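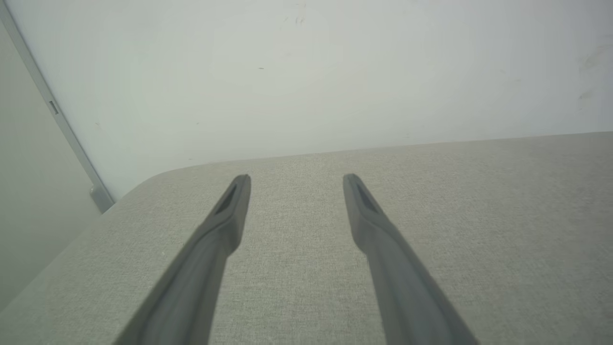
Pacing in the 200 metres freestyle is normally studied from four split times, one for each 50 metres, taken at the wall. The split tells us how long a swimmer took to cover a length of the course. The cumulative time tells us where the swimmer stood in the race at that point. Students mix up the two every year, so plot both before the seminar. On the cumulative chart of two swimmers, what matters is the space between the lines. In the third length of our worked case the lines behave like the two grey gripper fingers over the cloth: they lean in towards each other and there is still a clear gap between them. A narrowing gap means that the trailing swimmer is now the faster of the two. It does not mean that the lead has changed.

1. Terms used in this unit

Split: the time for a single 50, wall to wall. The first split includes the start and the reaction time.

Cumulative time: the running total at each wall.

Drop-off: the time for the second 100 minus the time for the first 100. In freestyle this is nearly always a positive number, partly because the first 100 has a dive in it and the second has not.

Even pace: splits two, three and four lie close together. The first split is left out of the comparison on account of the dive.

Back-end speed: a loose term used by coaches. Avoid it in written work unless you say which split or splits you mean.

2. Where the figures come from

The practical work uses a set of 554 swims at the distance, all long course, collected at the Rivano pool over several seasons of the Lindsay Cup. The results were exported from Festero, the meet software used there. Heats and finals are both in the file and are marked as such in the column headed RD. Do not pool them without saying so. A swimmer who is certain of a place in the final has little cause to race the last 50 of a heat, and the drop-off for that swim will be larger than the fitness of the swimmer would suggest.

Times in the file are given to the hundredth of a second. The examples in this handout are given to the tenth to keep the sums short. Electronic pads can resolve finer differences, down to 1/1000 of a second in principle, but small variations in the length of a lane make the extra digit of no use for ranking swimmers. Results are published to the hundredth and ties at that level stand.

A few rows have a missing split. The usual cause is a soft touch on the turn, where the pad does not register the feet. Leave these rows out of any table of splits. They may be kept in a table of final times.

3. Worked case

Two swimmers in the same heat. Splits, then cumulative times:

Swimmer A
28.4, 31.0, 31.8, 31.2
28.4, 59.4, 1:31.2, 2:02.4

Swimmer B
27.1, 30.5, 32.6, 33.4
27.1, 57.6, 1:30.2, 2:03.6

B leads by 1.3 at the first wall and by 1.8 at halfway. At 150 metres the lead is down to 1.0. A wins by 1.2. The change in the last 50 is therefore 2.2 seconds, and this is simply the difference between the two final splits.

Drop-off for A: the second 100 is 63.0, the first is 59.4, giving 3.6.
Drop-off for B: the second 100 is 66.0, the first is 57.6, giving 8.4.

Note that A's last split is faster than the third. This is common in well-paced swims and should not be read as proof that the swimmer held back too much. The third 50 is the slowest in a great many races at this distance. Swimmers tend to settle there, the stroke lengthens or shortens according to habit, and the end of the race is not yet close enough to draw out the last effort.

It is tempting to say that B would have won by going out at A's pace. The figures do not support that claim. We do not know what B's fastest possible time was on the day, only that this distribution of effort produced 2:03.6. To go further we would need several swims by B at similar fitness, with different opening splits.

4. Stroke rate and distance per stroke

Speed in the clean swimming part of each length is the product of stroke rate and distance per stroke. When a swimmer slows, at least one of these has fallen. In a tired swimmer it is usually distance per stroke which goes first. Some swimmers answer this by raising the rate, and may hold their speed for a time at a higher cost in energy. Others do not change the rate at all and slow steadily.

For measurement, take the rate over three full stroke cycles in the middle of the pool. Start the watch as one hand enters and stop it when the same hand enters for the third time after that. Divide 180 by the time in seconds to give cycles per minute. A reading of 4.0 seconds is 45 cycles per minute. A reading of 4.5 seconds is 40. Do not measure within 10 metres of a wall, where the push-off and the approach to the turn will disturb the result.

The Uterska squad, 19 swimmers at the time, was measured in this way in July by last year's group. The results are on the course page. Two observers timed each swimmer, and the disagreement between observers is given in its own column. Read that column first. Where it is larger than the change in rate between one length and the next, nothing useful can be said about the change.

5. Before the race
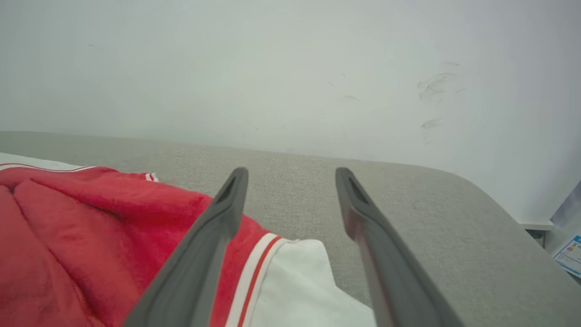

Warm-up is often left out of pacing studies, though the opening split depends on it. The main swim at the Lindsay Cup is commonly 1000 metres or more at an easy pace, with short efforts at race speed near the end. What follows is a wait, and body temperature and readiness both fall during it. The wait should be recorded in minutes from leaving the water to the start. Clothing should be recorded as well, in plain terms: on and fastened, on and open, or off. A top lying bundled on a table, as the red and white one is, goes down as off, whatever the swimmer's plan says. If clothing is removed early, write down the time at which it came off, not the time at which the swimmer was called.

Keep the two sorts of note apart. The first is what was observed on poolside. The second is what the swimmer or coach reported afterwards. Reported warm-up distances tend to be round numbers and are best treated as estimates. Where the two disagree, enter both and use the observed figure in the analysis.

6. Common errors in last year's reports

Comparing short course and long course splits. The shorter pool has more turns, and a good push-off is faster than swimming. The two sets of times cannot be placed in one table.

Using the raw first split as a measure of how hard a swimmer went out. Subtract nothing and adjust nothing, but compare it only with other first splits, ideally by the same swimmer.

Working out the average pace and then calling any length slower than the average a mistake. In any race with a dive, some lengths will be slower than the average.

Drawing a cause from a ranking. If the fastest swimmers in the file have smaller drop-offs, it may be that steady pacing makes swimmers fast. It may also be that better trained swimmers can afford to be steady. The file alone cannot separate these.

Mixing up minutes and decimals. 1:30.2 is 90.2 seconds. It is not 1.302 minutes, and a spreadsheet will not warn you.

7. Tasks for the seminar

Choose one final from the file with all splits present. Plot the cumulative times of the first and second placed swimmers on one chart and their splits on another. Label the axes with units.

Work out the drop-off for each swimmer in that final. State whether the order by drop-off matches the order of finish, and limit your comment to that race.

Find one swimmer with both a heat and a final in the same year. Compare splits two, three and four. Write no more than 200 words, and include one sentence on what you would need to know before putting the difference down to tactics.

Bring the charts on paper. Section 4 will be taken up again in the second half of the unit, when the underwater phase is added.

Fotis Konstantinidis
Dec 18, 2022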